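Search tickets
Castik Help Desk

Ticket 1384: Sunday service stream drops out during the sermon

Opened by Kavinda Akanda, 6 January 2026
3 comments

The church's live stream has cut out in each of the last two services. It runs fine through the opening hymns, then stops 57 minutes in, while the pastor is preaching. People at home see a spinning wheel. The sound in the sanctuary is not affected. We use Umix for audio and a Cudano encoder for the stream.

Tried so far: restarted the encoder, changed the network cable, lowered the video quality. No change.
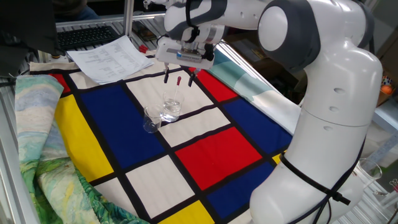 The encoder log shows the login to the streaming account expiring at the same point both times. The session was last renewed in July, when the account was moved to the new church email. I signed out and back in, then ran a test with a still picture going out in place of the pulpit camera. The test ran past the 57-minute mark and the lines stayed clean.

Second problem, maybe related — the recorded sermon will not upload to the Pramanik archive page. It stops with error 1320. Uploads can take up to 10 tries before one goes through.

Status: stream fixed, watching it through the next service. Upload still open.

Share (0)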